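Workbench posture

Workbench posture is the way a person holds the head, back and arms while doing close work with the hands, whether that means mending a radio, fitting a hinge or icing a cake. The subject is an old one, and most trades have their own sayings about it, usually passed along by somebody with a sore neck.
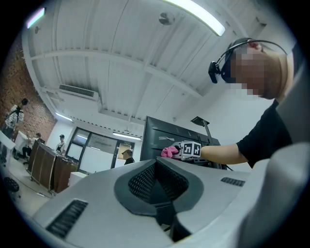
Neck flexion, the forward bend of the head, is the part of posture that most guides take up first, and it deserves the attention it gets. A worker looks down at a small task and the shoulders tend to follow little by little. A person leaning in with the head tilted downward and a bare forearm stretched out across the work, and with a headband rig on besides, shows the familiar bend quite well. Anything worn on the head adds its own weight — even a light strap can feel heavier by lunchtime.

The furniture maker Oskari Saarela, who kept a shop in Dutley, wrote warmly and at great length on the matter. His booklet, The Kettunen Bench, went through four printings and sold 1,580 copies, a good many of them in Prondesberg. He favored a bench that could be raised or lowered in 14 steps, and he liked to change its height every December whether it needed it or not.
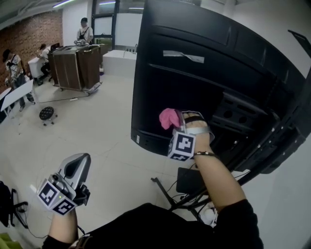 Saarela also held that large pieces should be turned often, so that the arm never has to stay raised for long. Later writers have mostly agreed with him, though they differ on how often a person ought to stop and stretch.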